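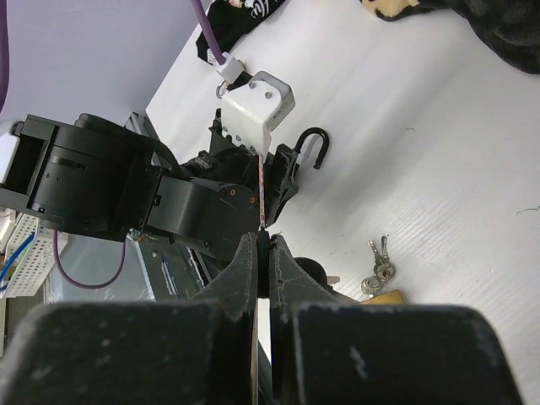
Shoelaces keep coming undone on long walks – different knot or different laces?

Posted by Tultness, Nov 1, 2024

I walk on most days and my left shoe comes untied at least once every time. The right one is usually fine. The shoes are 18 months old and the laces are the ones they came with, round and kind of slick. I tie them the way I learned as a kid, one loop and then around and through.

I tried double knots. They hold, but then I'm picking at them with my fingernails at the end of the day, and once I had to cut one. I also don't want elastic laces. I had a pair and my heel slid around in the shoe.

Is there a knot that holds and still pulls loose when you want it to? Or should I just buy new laces? I don't mind spending a few dollars.

3 replies

Noémi Virág

Look at how the bow sits on your left shoe. If the loops lie across the shoe, left to right, you have a square bow and it should hold fairly well. If they twist around and point toward your toes and your ankle, you are tying a granny bow, and those work loose as you walk.

The fix is free. Change one half of the knot and leave the other half alone. The easiest part to change is the first step. If you normally cross the left lace over the right before you tuck it under, cross the right over the left. Then make your bow exactly the way you always have. It will feel wrong for a week or so.

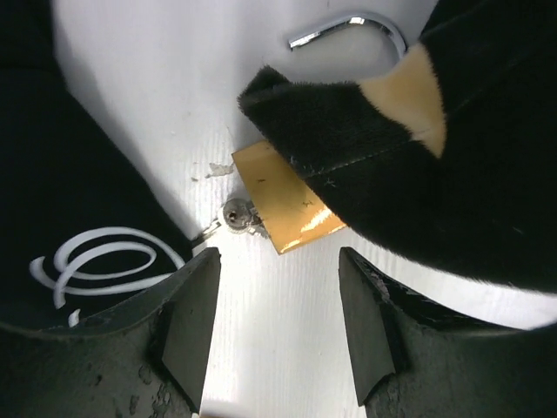
If the bow is already square and still slips, keep everything the same but pass the loop around twice before you pull it through. Snug it down slowly so the two wraps lie next to each other. It unties with a pull on the loose end like a regular bow, as long as you don't pull the end back through the loop by mistake.

Check your lace ends too. When one end is much longer than the other it flops around and tugs on the knot. Even them up from the bottom eyelets, not just at the top.

Ghauri

Get flat laces. Round ones are junk. I switched in May and haven't retied since.

Skerkora

Flat cotton laces do grip better, but measure before you order. Lay your old lace out straight and go by that, because counting eyelets gives you a different answer depending on whose chart you use. I bought a pair that was way too long that way.

I'd try the knot first. I had the same trouble with one shoe and not the other, and in my case the slipping one had a lace that was worn smooth right where the bow goes. I pulled it out and swapped it end for end, which didn't do much, then replaced both. The new ones are plain flat cotton and I use the double wrap from the first reply. No trouble so far, including a wet trail with a lot of roots.

Tultness

It was a granny bow. Trying the right-over-left start tomorrow.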